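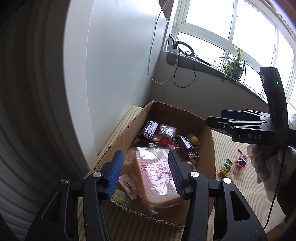
Food shelf in Meltevley moves to bigger room before winter

Nov 29, 2019
By Kirsty Rankin

The food shelf in Meltevley has left its old place behind the bus station and opened again in the former Gunn shoe shop on Henar Street. The new room has heating, a wide door and a parking space for unloading, and people can come in without going up the stairs.

The shelf gave food to 174 households in the last month at the old address. In April the number was 54. The people who run it say the growth has more than one cause. Rents in the town went up in summer, and the packing plant in Husesex, where many Meltevley families have a worker, stopped its night shift after the holidays. Some of the new visitors had never asked for food help before.

"They stand outside for some minutes and look at the door," said Henar Lindqvist-Moe, who opens the shelf in the mornings. "I know this look. I had it also, when I came here the first time with my daughter. So I go out and I say good morning, and then it is easier."

Visitors at the old place received a bag that was already packed. In the new room they take a basket and choose from the shelves, with a limit for each kind of food which depends on the size of the family. The same system has been used in Husesex for two years, and two helpers from there came to Meltevley to show how the limits are written and how the line is kept short. Less food comes back now, Lindqvist-Moe said. Under the old system it was common to find cans of beans left on the wall by the bus station.

The rent for the Gunn shop is paid until the end of next year. The owner of the building asked for a lower price than for a normal shop, and a collection in the town brought 3154 dollars, which covers the electricity and the used refrigerator that stands near the back wall. A second refrigerator is wanted. Without it the shelf must refuse milk and eggs on the days when the supermarkets bring too much at once.

Things that are most needed now are cooking oil, rice, baby food, soap and coffee. Pasta is not needed at the moment, there is enough of it until spring. Food in glass is accepted but must be packed so that it does not break. Homemade food cannot be accepted, also not jam, and opened packages will be thrown away. Bread can be brought on the same day it is bought, and the helpers ask that it is not put under heavy things.

Opening hours are from 9 in the morning to noon on weekdays. There is one evening opening each week, until 7, for people who work during the day, and the day for it is written on the door. No papers about income are asked for. A visitor gives a first name, the number of people at home and the street, and the street is only used to see if somebody lives too far away to walk and could get a delivery. At present 4 drivers make deliveries, all with their own cars, and more are welcome before the snow comes.

The room behind the shop is still not painted. There is a plan to use it for a small table with coffee, where people can sit while they wait, and for help with letters and forms in the afternoon. The town library has offered to lend chairs. When this part will open is not decided.

Donations can be left inside the door during opening hours. Please do not leave bags on the street in the night, as it has rained into them several times and the food was lost.

Last updated: 4:10 p.m.

Contact the newsroom | Copyright Meltevley Local News | Back to top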